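Home | Products | Teleoperation | Software | Support | Contact

Orkham Lead Kit
Hand guiding and remote demonstration for single-arm cells

The Orkham Lead Kit records a task while an operator performs it, either by moving the arm directly or by driving it from a handheld controller. Recordings are stored as joint positions, gripper opening and time-matched views, and can be replayed on the arm or in the Mirncombe simulator.

Two modes are supplied. In hand guiding, the controller compensates for the weight of the arm and the operator pushes it through the motion. In remote mode, hand movement is scaled before it reaches the gripper. The default scale is 2 to 1 and can be changed during a session.

Specifications
Recording rate: 20 Hz
Onboard storage: 3000 demonstrations
Cable length, controller to base: 2 m
Trigger force: adjustable, 260 steps
Simulator licence: one seat included

Mirncombe accepts the same controller input as the physical arm. Operators can practise on cluttered counters before working in the cell. 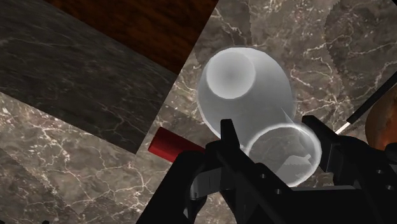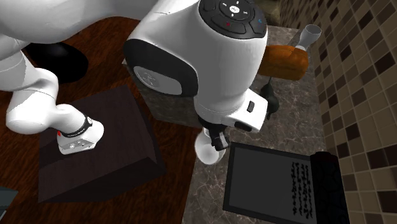
Transparent and translucent objects remain the hardest items to demonstrate remotely, and the kit has a separate approach setting for them. It limits closing speed and holds the wrist angle while the operator lines up the fingers. With a pale vessel on a marble surface there is little contrast at the rim, so we recommend keeping the close view open beside the wide view of the arm. Dayana Ocampo's application notes cover finger placement on open rims. Settings can be saved per object and shared between seats.

The Bodnár gripper adapter is sold separately. For integration questions, ask for Shiuli Nanayakkara in technical sales.

Related items
Bodnár gripper adapter
Irkomum foot pedal
Mirncombe additional seat
Orkham controller wall mount

Shares: 20 | Comments: 2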